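Telivik 2.11 -- motion planning and perception for six-joint arms

Plan, simulate, run. One package. For people who need an arm to reach into awkward places and not hit the furniture.

Status: shipping. Page updated 2022-05-28.

What it does

Telivik takes a goal (open this, pick that, go there) and gives you back a joint path that clears everything in the world model. Arm, gripper, pedestal, table, whatever you've loaded. If it can't find a path it says so and says which link was the trouble. No silent retries.

Works with the simulator on its own. No hardware needed to get started, no dongle, no licence server.

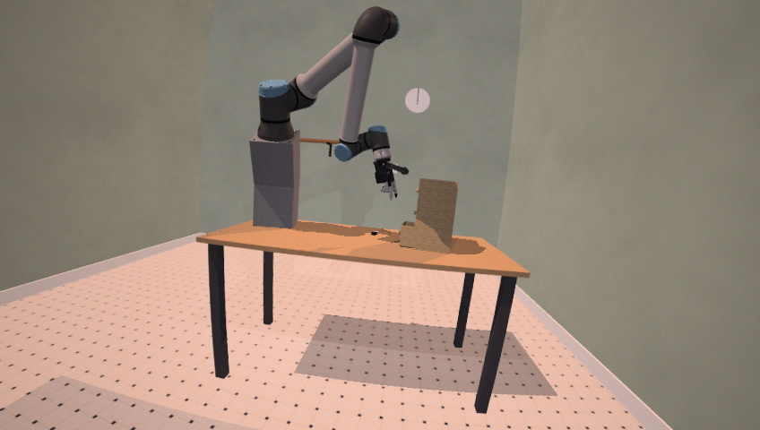
Planning runs in its own process, so a slow query won't freeze the viewer. Cancel a query any time. Last good path is kept until you throw it away.

Scene files are plain text. Edit by hand or use the Skisari editor (included). Units are millimetres and degrees everywhere -- older Telivik scenes in metres get converted on load, check the log the first time.

Reach planning for cabinets and drawers

New in this version. Tag a part as a front, give it a slide direction, and the planner works out approach poses for the gripper by itself. You get a ranked list, best clearance first. Pick one or let it take the top.

Drawer fronts on the side facing the arm are the easy case. Fronts facing away want a longer planning time, set it in the task file.

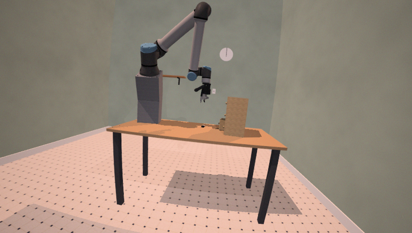 Cabinet reach scene in the viewer. Arm on pedestal, gripper clear of the tabletop.

Limits you can set per task:
Minimum clearance, per link
Wrist tilt, up to 45 degrees either way
Speed and jerk, per joint
Keep-out boxes, as many as you like

Keep-out boxes can be switched on and off in the middle of a task. Handy for fronts, where you want the gripper close but the elbow nowhere near.

Perception

The Stoyanova module. Takes depth or plain colour from any number of cameras, simulated or real, and fits known parts to what it sees. Shadows are handled better than in the last version: the old fitter would take a hard shadow edge for a part edge and put the cabinet in the wrong place. Fixed, mostly. Very dark fronts seen at a steep angle are still the weak spot, so add a second view if you can.
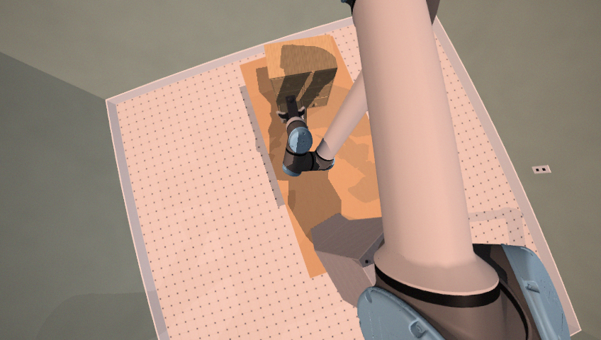 Steep overhead view, gripper in front of the cabinet. Shadows on.

Part fits come with a score. Below your cut-off the planner wont use them and the task stops. Cut-off is yours to set, default is cautious.

Camera poses go in the scene file with everything else. Move a camera in the editor and the fit re-runs, no restart.

Tooling

Path viewer with scrub bar
Side-by-side compare of two paths
Clearance plot for each link
Command line runner for overnight batches
Python and C++ bindings, same calls in both

The regression pack has 167 scenes. 165 pass on the current build, the other two are listed in the release notes with workarounds (both are to do with the wrist flipping near full stretch).

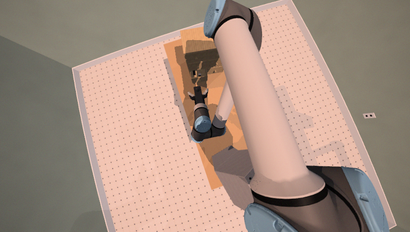 Batches can vary the lighting, part position and camera pose between runs. Give a range for each and a seed. Same seed, same batch, so a failure can be replayed on someone elses machine. Failed runs keep their full log, passed runs keep the summary only unless you ask for more.

Gripper models: two-finger parallel types are ready to use. Anything else, send us the geometry or build it yourself in Skisari -- the manual has a chapter on it.

Needs

64-bit Linux or Windows
16 GB memory, more for big batches
Graphics card for the rendered views. Planner itself runs without one

What you get

Telivik planner and viewer
Skisari scene editor
Stoyanova perception module
Example scenes and the full regression pack
11 months of updates

Real arm drivers are sold separately as Jerkitz. Same task files, no changes needed. Check the supported controller list before you order please, we can't refund opened driver keys.

Next release planned for November. Drawer closing and two-arm scenes are on the list.

Prices on request. Teaching licences available, use the contact form and put the name of your school in the first line.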